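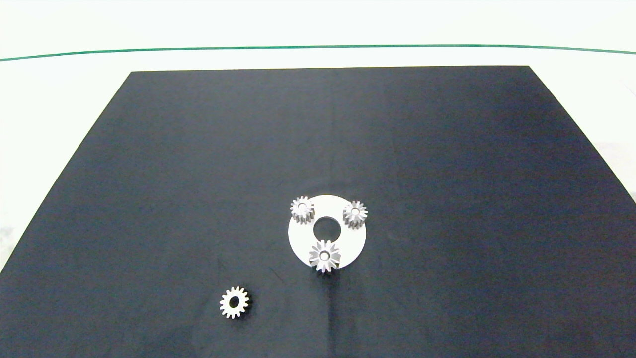

Segundo Kaisu Vainio, o dia em que uma máquina conseguir montar um redutor planetário sem ajuda será também o dia em que poderemos deixar-lhe as meias. Disse-o à hora do café, com a boca cheia, e voltou para a bancada antes que eu pudesse discordar. Discordo há semanas, sozinho, na cozinha e no carro, e agora aqui.

A tese tem o encanto das coisas ditas com a boca cheia. Supõe uma escada: em baixo as tarefas domésticas, que qualquer pessoa faz a pensar noutra coisa, e lá em cima a engrenagem, o metal, a tolerância apertada, a gente de bata. Quem sobe ao último degrau pode descer quando quiser e ir dobrar roupa. Acontece que a escada está montada ao contrário, ou então nem é uma escada, e passei boa parte do ano a ver pessoas inteligentes caírem dela.

Comecemos pela engrenagem, para fazer justiça à Kaisu. Um porta-satélites branco, pousado num tapete azul-escuro, e as rodinhas dentadas para lá pôr. Visto de longe, é um brinquedo para crianças de cinco anos. Pega-se na roda, leva-se ao sítio, larga-se. Uma pessoa faz isto com os dedos e com uma espécie de impaciência: pousa a peça mais ou menos no lugar, sente que não assentou, dá-lhe um jeitinho, ela cai. O jeitinho não vem em nenhum manual. Perguntei a três colegas da montagem como se dá o jeitinho e os três responderam mexendo a mão no ar, como quem sintoniza um rádio antigo.

É no jeitinho que o dinheiro se gasta. A Fleltard, que nos fez uma demonstração em junho, trouxe um braço bonito, uma mesa impecável e um senhor muito simpático que pedia para não pisarmos a fita no chão. O braço pegou na primeira roda e pousou-a com uma delicadeza que me comoveu. Pegou na segunda, idem. Na terceira, os dentes encontraram os dentes da roda central um bocadinho fora de fase, topo contra topo, e o braço parou a pensar na vida. O senhor simpático explicou que era uma questão de afinação. Depois meteu a mão e rodou a peça uma fração de volta, com o polegar, enquanto falava connosco de outra coisa.

Não digo isto para fazer pouco. Quarenta conjuntos montados nessa tarde, cinco com intervenção do polegar: é um resultado que, há uns anos, teria dado direito a bolo. O encaixe por contacto, em que a máquina empurra devagar, sente a resistência e vai procurando, já funciona de verdade quando a peça é sempre a mesma, vem sempre do mesmo tabuleiro e a mesa não muda de sítio. Quem escreve que os robôs não sabem fazer nada devia passar uma tarde numa linha a sério. Quem escreve que já sabem fazer tudo devia passar lá a tarde seguinte, quando chega um lote de outro fornecedor e as rodas trazem uma película de óleo a mais.

O que me aborrece é a passagem do redutor à meia.

A engrenagem é difícil, mas é honesta. O metal tem a gentileza de manter a forma enquanto se olha para outro lado. Há um desenho técnico com cotas, e no fim há um teste: roda-se o eixo, anda ou não anda. Uma meia não oferece nenhuma destas garantias. Sai do estendal com a forma que lhe apeteceu, virada do avesso até meio, colada a uma fronha. O seu par pode estar no cesto, debaixo da cama ou noutro plano da existência. E quem decide se duas meias pretas, uma ligeiramente mais lavada do que a outra, constituem um par? Em minha casa esta questão já produziu silêncios que duraram até ao jantar.

A Nelli Vuorinen, com quem partilho o gabinete e, por isso, estas angústias, acha que exagero na metafísica da meia. Diz ela que o problema doméstico é um problema de preço. Por um braço, uma garra decente, as câmaras e a pessoa que vem quando aquilo encrava, uma fábrica paga e depois divide por todos os redutores do ano. Uma família divide por quê? Por duas máquinas de roupa por semana e uma travessa de lasanha. Tem razão, como costuma ter, e mesmo assim acho que só explica metade. Se me oferecessem o braço, a garra e a pessoa, eu continuaria sem saber onde os pôr. A minha cozinha mal me aceita a mim.

Convém olhar para o tapete azul, que é a personagem mais subestimada de toda esta história. Nas demonstrações há sempre um tapete, ou uma mesa lisa, ou um fundo de cor única, com as peças pousadas em cima e bastante espaço à volta. É assim que se deve trabalhar. Eu próprio, quando desmonto a máquina de café, estendo um pano e ponho os parafusos por ordem. Mas reparem na quantidade de trabalho que já está feita quando as rodas chegam ali, separadas umas das outras, sem a garantia do fabricante por cima, sem uma pilha gasta, sem metade de um biscoito. Alguém limpou, alguém escolheu, alguém pôs. Em casa, essa é a tarefa inteira. Dêem-me uma mesa onde só estejam as coisas de que preciso e eu também pareço um sistema avançado.

A Erevgate publicou há pouco um vídeo de um robô a arrumar uma sala. Vi-o várias vezes, com a atenção com que outras pessoas veem penáltis. O robô apanha uma almofada e põe-na no sofá. Apanha um comando e põe-no na mesinha. É competente, é calmo, não suspira, e nisto leva-me grande avanço. Mas a sala está desarrumada como as salas dos catálogos estão desarrumadas: com intenção. Não há um carregador enrolado num cachecol. Não há aquele monte de papéis na ponta da mesa que não é lixo nem é importante e que se desloca, ao longo dos meses, pelas superfícies da casa, como uma duna. Pôr a almofada no sofá é manipulação de objetos. Decidir o destino da duna é outra profissão, e eu próprio não a exerço.

Do outro lado da barricada está o velho Huttunen, o nome que damos ao nosso alimentador vibratório, uma tigela de aço que chocalha o dia inteiro e cospe rodas dentadas numa calha, todas viradas para o mesmo lado. O Huttunen não vê, não aprende, não tem rede. Não aparece em conferências. Se lhe puserem uma peça diferente, encrava com uma dignidade de funcionário público. E no entanto fez 3213 rodas no último turno que me dei ao trabalho de consultar, sem um único artigo de opinião a seu respeito. Quando me perguntam se as máquinas já conseguem fazer trabalho de oficina, penso nele, e depois percebo que me estão a perguntar por outra coisa: se há uma máquina que possa ficar no lugar de uma pessoa, com os mesmos tabuleiros mal arrumados, a mesma luz e a mesma chefia. Para essa, a resposta continua a ser um «quase» comprido.

O curioso é que em casa também já temos os nossos Huttunens. A máquina de lavar roupa é um robô magnífico que teve o bom senso de não querer parecer-se com ninguém. A da loiça também. Nenhuma delas esfrega como nós esfregamos; mudaram a tarefa até ela caber numa caixa e deixaram-nos as pontas, que são encher e esvaziar. E é nas pontas que andamos todos há décadas, de cesto ao colo. Toda a indústria dos braços domésticos, se lhe tirarmos a música de piano dos vídeos, é uma tentativa de fazer as pontas.

A Rilteck, pelo menos, foi franca comigo. Escrevi-lhes a perguntar quando é que o sistema deles estaria pronto para esvaziar uma máquina da loiça que não fosse a do laboratório. Responderam que dependia da loiça. Mandei uma lista da minha, incluindo a tampa sem tacho e a caneca com a asa colada. Ainda não voltaram a escrever, e eu imagino-os reunidos à volta da caneca.

Tudo somado, onde é que fico? Compraria hoje o braço para a linha, com o polegar do senhor simpático incluído no contrato e escrito em letra grande. Cinco em quarenta é muito para um armazém vazio à noite e é perfeitamente aceitável para um sítio onde há alguém ao lado, a tratar de outras coisas, que levanta os olhos quando o braço se cala. Suspeito que esse alguém vai ser, durante bastante tempo, o verdadeiro produto – e que vai ser mal pago, por se achar que só está ali a olhar. Gostava que discutíssemos isso com metade do entusiasmo que pomos nos vídeos de almofadas.

Para casa, não compraria nada. Mudaria de opinião perante uma demonstração modesta: o meu cesto da roupa, numa noite de inverno, sem ninguém da empresa na sala. Não peço que dobre as camisas. Peço que encontre os pares, que ponha de lado as meias viúvas sem as deitar fora e que, em caso de dúvida entre dois pretos, não me venha perguntar.

Contei esta proposta à Kaisu, que a ouviu até ao fim, desta vez de boca vazia. Disse que compra as meias todas iguais há anos e que nunca percebeu qual era o problema dos outros. Depois deu um jeitinho com o polegar numa roda que não assentava e perguntou se eu ia ficar ali muito tempo.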